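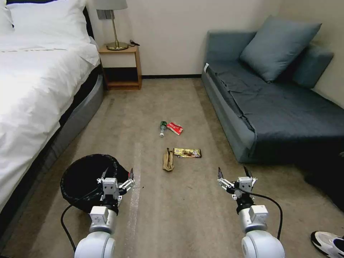 Housekeeping at the Lernusau guest rooms, progress report to Hartono, 2023-01-19

The September grant was meant to show that a fixed tidying order makes a guest room quicker to turn over and easier to hand to a new cleaner. I was asked to say whether it does. My answer so far is that I don't know, and I would be wary of anyone who says they do. The order we teach starts with the floor: bin brought in with a fresh liner, litter picked up, then the bed, then the surfaces. A room like the one with the sofa bed is typical of what the order has to cope with. A small plastic bottle on its side, a red and white snack wrapper, a crumpled paper bag and a flat snack package, all lying near the middle of the carpet, with the lined black bin standing on the same floor a short way off. Any sensible person would pick those up first with or without a printed card from us.

What was done. We logged 283 room visits against a target of 400. The shortfall is mostly down to the weeks when the upper floor was closed for pipe work, and I don't expect to make all of it up. The card was revised twice. The first version put the bed before the floor, and cleaners kept stepping around wrappers with their arms full of bedding. The second fixed that and then forgot sofa beds entirely. The present one has a line for them: straighten the seat cover, set the throw pillow back, check the floor along the front.

What the log says. Average times dropped after the second revision. Before that goes into a summary, please note that the same people were doing the same rooms by then, and they would have sped up anyway. The Balano building, which never used the card, also got faster over the same months. Their drop was smaller, but their rooms have no carpet and no sofa beds, so I would not lean on the comparison.

Carpets are a sore point. The beige one shows streaks and worn lines, and guests complain about floors that have been cleaned properly. Our inspection sheet has a single box for "floor", so a room with litter left on it and a room with a tired carpet get the same mark. Unnur Damgaard has asked for two boxes. I agree with her and have changed the sheet.

Money. Spending is within the budget except for bin liners from Odik, which came in the wrong size - we kept three cartons and returned the rest. The refund is still outstanding.

Next period. I would like to run the card with cleaners who have never seen it, in rooms they don't know, and leave the other half of the new intake without it until the end. If the times come out the same, the card should be dropped and the training hours spent on something else. Please confirm that Hartono is content with that before we start.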